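Ticket 126: Rundenzeiten fehlen nach dem Boxenstopp
Bereich: Zeitnahme / Live-Timing
Status: in Arbeit
Erstellt von: Selim Akgül

Hallo zusammen,

ich bin's wieder, der Nervige von der Kartbahn Tastondale :-) Wir fahren im Februar unser Langstreckenrennen, und beim Testlauf gestern Abend hat mir das Live-Timing wieder Runden verschluckt. Betroffen ist vor allem Kart 67 (Team Gevbridge, am Steuer Asabe Obi). Bis zum ersten Stopp läuft alles super, jede Runde kommt sauber an. Dann fährt sie aus der Box raus und zack, zwei Runden lang steht gar nichts in der Tabelle! Danach zählt das System weiter, als wäre nichts gewesen, und sie hängt plötzlich hinter Leuten, die sie längst überrundet hat. Könnt ihr euch vorstellen, was im Rennen los wäre.

Was ich schon probiert habe:
Transponder getauscht (den von Kart 10 genommen, der lief vorher tadellos), gleicher Fehler.
Decoder neu gestartet, brachte nichts.
Schleife an der Boxenausfahrt durchgemessen, Werte wie immer.
Anderen Browser für die Anzeige genommen, auch nichts. 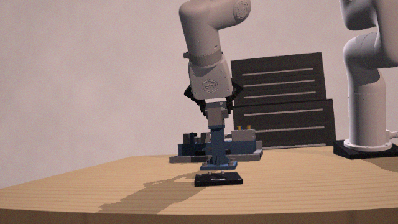

Grauer Roboterarm über einem hellen Holztisch (Rendering)

Nachtrag, 21:40 Uhr: Deepak Tomar von eurer Hotline hat mich zurückgerufen, danke dafür! Er meinte, ich soll mal die Mindestrundenzeit anschauen. Und siehe da, für die Boxenschleife war noch das Profil von der langen Streckenvariante drin. Die fahren wir im Winter gar nicht. Ich hab auf das Kurzprofil umgestellt und Asabe noch mal rausgeschickt (die Arme, es war wirklich saukalt). Erster Stopp: alle Runden da. Zweiter Stopp: wieder eine weg, diesmal aber nur eine.

Also besser, aber noch nicht gut. Das Log vom Decoder hängt am Ticket. Kann da jemand von Kamarier reinschauen, am liebsten jemand, der sich mit den Profilen auskennt? Ich bin morgen ab 16 Uhr an der Bahn und kann jederzeit ein Kart rausschicken.

Viele Grüße
Selim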